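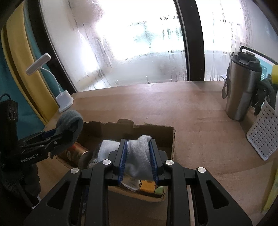
How does a conference basketball tournament break a tie for the fourth seed when three teams finish level? The league pulls the three into a separate table, counts only the games they played against each other, and seeds by winning percentage in that table. If one team separates from the other two, it is placed first and the remaining pair starts over with a two-team rule.

Roland Horrocks has handled scheduling and seeding for the Hebden Conference long enough to recite the procedure without the handbook. He spoke in the league office at Podgate, with the last week of the regular season still to play and the bottom half of the bracket unsettled.

"People skip the restart," he said. "They take the three-way table and read it straight down, first, second, third. You only use it to get one team out. After that the other two go back to head-to-head, and the order can flip."

The league plays an unbalanced schedule, so some pairs of teams meet twice and others once. Horrocks said this is the main source of complaints. A team that went 2-1 against the tied group ranks above a team that went 2-2, even though the second team played an extra game on the road.

"Percentage is what the rule says. We looked at requiring an equal number of games before the table counts. It sent too many ties to the next step."

The next step compares each tied team's record against the first-place team, then the second, and down the standings until something differs. Teams that are themselves tied higher up are treated as one group for that purpose. If the whole list produces no separation, the league uses a computer rating, and after that a draw.

Tracey Pilkington, who coaches Distel, lost a first-round bye on the third step last season. She has no objection to the rule but would like it applied earlier in public.

"We found out at 11 at night," she said. "We had a hotel block for one day and a game on another. Post the scenarios before the final round and let us book both."

Horrocks said the office ran 108 combinations of results before the final round last year and released none of them. This season a sheet will go to coaches after the next-to-last round, listing each team's highest and lowest possible seed. It will not list probabilities.

The bye is worth having. The top 4 seeds skip the opening round, and a team seeded lower has to win an extra game to reach the final. Pilkington plays a nine-player rotation in the regular season and cuts it to seven in the tournament, and she said the added game shows up in second-half free throws before it shows up anywhere else.

Seeding also decides the court. Opening-round games go to the side gym, which seats 2,000, and the quarterfinals move to the main floor. Horrocks confirmed that the two courts will use the same model of rim and backboard this year, after coaches asked for it in October.

Asked whether he would change anything else, he named the draw. It is currently done by phone with one representative per school on the line, and he wants it done in person.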